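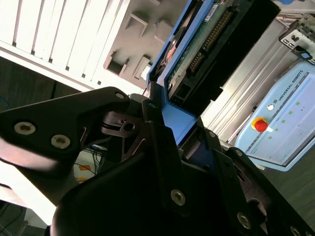 Stekska Tool-Free Drive Caddy, four months in

Posted April 3, 2018 by Fouzia Mughal

I should declare an interest, which is that I dislike screws. I have nothing against them holding up shelves. I mean the tiny ones that come in a bag of 12 when you need four, and that go under the fridge the moment you open the bag. So when Stekska brought out a hard drive caddy that needs none at all, I bought a set of six the same evening and told the household it was a backup strategy.

What you get is a plastic tray with a pin at each corner. You bend the sides outwards, set the drive in, and let go. The pins find the holes and the drive is held. The first time took me ten minutes and some language. The sixth took as long as buttering toast, and I felt a professional satisfaction I hadn't earned.

The instructions are a single folded sheet with four drawings. Three are clear. The other shows either a latch being pressed or a thumb being injured, and I have since confirmed it can be both.

Fit

I have them in an old Vandar tower that lives under the stairs and sounds like a hand dryer in a motorway services. The rails are a standard width and the trays slide in properly, with a click at the end. One bay clicks twice. I've stopped asking it why. My sister has a newer Bensaid case with a much tighter cage, and there the trays go in only if you push the top one and the bottom one at the same time, like a safe-cracker in a film.

Getting a tray out again is the weak point. The handle is a little squeeze clip about as generous as a clothes peg for dolls. With cold hands, or with any fingernails at all, you'll be there a while. I ended up looping a bit of ribbon round each one, and the machine now looks as if it has been entered in a village show.

Noise

Better than expected. The old metal brackets passed every grumble from the drives straight into the case, and from there into the stairs, and from there into my husband. The plastic soaks up a fair bit of that. There are meant to be rubber rings on the pins as well. Mine had them on five trays. The sixth had one ring, travelling alone.

Labels

Each tray has a recess on the front for a paper label, and Stekska includes a sheet of blank ones. They are not sticky. You are supposed to tuck them behind a lip, where they stay until the fan starts. Use tape. Write the date you bought the drive as well as what's on it, or you'll be like me, with a drive marked PHOTOS NEW that is now the oldest thing in the house apart from the boiler.

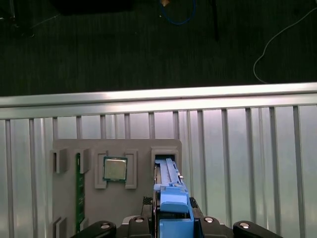
Maysoun Twal writes that I've been too kind about the clip. Hers snapped in the second week, and she has gone back to the Plestero trays, which use screws but "at least come out when you ask them". She also reports that Stekska will post you a replacement clip if you write to them, and that hers arrived in May in a box big enough for a kettle.

I take the point. I haven't broken one yet, though I've been treating them like somebody else's china. If you swap drives every week, get the Plestero and a magnetic dish for the screws. If you fit them once and then ignore them until something fails, the Stekska will do nicely, and you can spend the saved time writing labels.

Good: quick, quiet, nothing to drop.
Bad: clip, labels, drawing three.
Would I buy them again: yes, with ribbon.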